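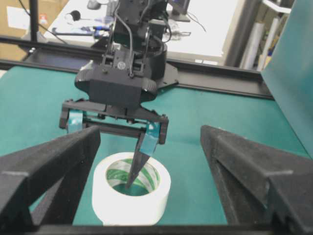
Masanobu Maruyama asks whether anything from the Avano open day is worth copying in a home shop, given that nobody on this list is going to buy two robot arms. Yes. Most of what I wrote down at the demonstration was bench practice, and it costs very little. The notes follow, sorted by job.

Picking up rolls

A roll of tape can be held from the outside or from the core. The demonstrator preferred the core. The outside diameter changes every time tape is used, so a grip set for a full roll is wrong for a half roll. The core stays the same size until the roll is finished.

The same applies to storage. Hang rolls on a peg or dowel through the core, and leave some clearance so the roll turns freely. Shelf bins sized to a full roll waste space later. If you stand rolls on edge on a bench, put them on felt. On bare laminate they travel.

For large rolls of packing paper, a length of pipe through the core and a bracket at each end is enough. Cut the pipe longer than the roll by a hand's width on each side.

Padding a clamp

Hard jaws on a soft or finished part leave marks. Foam on the jaws spreads the load and adds friction, so less force is needed. Three points from the talk:

Cover the whole contact face. A small pad in the middle lets the part rock.

Use the same thickness on both jaws. Otherwise the part sits off center when the clamp closes.

Replace the foam when it stays flat after you release it. Compressed foam is only a spacer.

At home I use closed-cell foam from camping mats, stuck on with double-sided tape. Contact cement holds better but makes a mess of the jaw when the pad has to come off. Do not use foam where the glue line can reach it. Waxed cardboard is better there.

Tape on tool tips

A wrap of tape on a smooth metal or plastic tip gives it some bite. This works on tweezers, tongs and the plastic grabbers sold for reaching high shelves. Wrap in one layer, pull it snug, and finish the end on the side that does not touch the work. Two layers creep under load. Clean the tip with alcohol first – skin oil is the usual cause of a wrap that slides off.

Colored tape has a second use. Kha Phan marks the working end of every tool that has a wrong way around, and I have started doing it with my offset screwdrivers.

Bench surface

Felt came up in the questions. It keeps small parts from rolling, it is quiet, and a plain color makes a dropped screw easy to find. Against that, it holds sawdust and metal chips, and it should never be under anything hot. My advice is to keep a felt-covered board for assembly and lift it off the bench for cutting or soldering. Staple the felt underneath. Glue on the top side goes stiff in patches.

Vacuum it with the brush attachment. Do not wipe it with a damp cloth, which pushes the dust in.

Slotted aluminum rail

Anyone who has drilled a row of holes in a bench top and then wanted them an inch to the left will see the point of slotted rail. Fixtures slide along it and lock with a nut in the slot. I bought a 4000 mm length from Derkix and cut it in two. One half carries a lamp and a stop block at the back of the bench. The other is on the garage wall.

Deburr the cut ends with a file, inside the slot as well, or the nuts will jam. Put in more nuts than you need before you cap the ends. Snug the bolts by hand, square the fixture, then tighten.

Cables

A moving arm needs slack in its cables, and so does a swing lamp or a drill on a hose. Run the tool to both ends of its travel before you tie anything down. Leave a loop at each joint. Use hook-and-loop straps near the moving parts and save zip ties for the fixed runs. Trim zip ties flush; the cut stubs will open a knuckle.

Two hands

Where one hand holds and the other works, settle the holding hand first and do not shift it partway through. The demonstrator, from Plemby, repeated this several times. For threading tape through a dispenser or fitting a new blade, it removes most of the fumbling.

Masanobu also wanted the list of suppliers from the handout. I have asked Avano for a clean copy, as mine has coffee on the second page.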